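Section 4: Setting Up the Drain Hose and First Rinse

Before you start, turn off the water at the shutoff valve and unplug the Dukora countertop dishwasher. Leave the unit on a flat surface that can hold its weight when full.

1. Push the ribbed end of the drain hose onto the outlet at the back until it clicks.
2. Slide the Kuster clamp over the joint and tighten it by hand. Do not use pliers.
3. Hang the free end over the sink edge. The highest point of the hose must not be more than 29 inches above the base of the unit.

Note: If the hose is too short, order extension part 287. Do not join two hoses with tape.

4. Open the shutoff valve slowly and check both joints for drips.
5. Scrape plates and empty wrappers and napkins into the trash before loading.

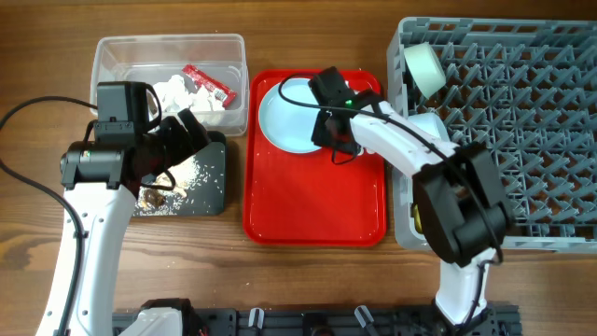
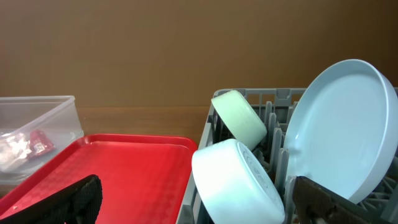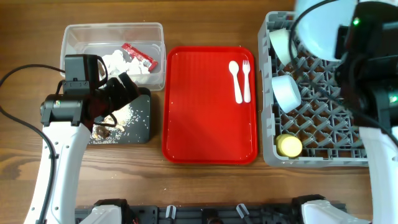
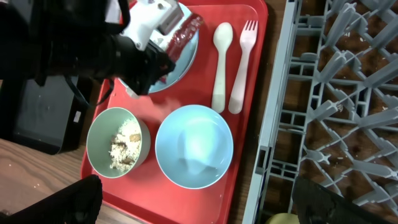

Stodasach Home Products | Customer Documentation Department

6. Plug in the unit. The Nakeck control panel lights up and shows the last program used.
7. Select RINSE and press Start. Run this first cycle with no dishes and no detergent.
8. When the cycle ends, wait for the door light to go out, then open the door.

CAUTION: Steam may escape when the door is opened. Keep your face and hands back.

If the panel shows code 400, the drain hose is kinked. Straighten it and press Start again. Code 493 means the unit is not getting water. Check the valve and the inlet screen, then go to Section 7.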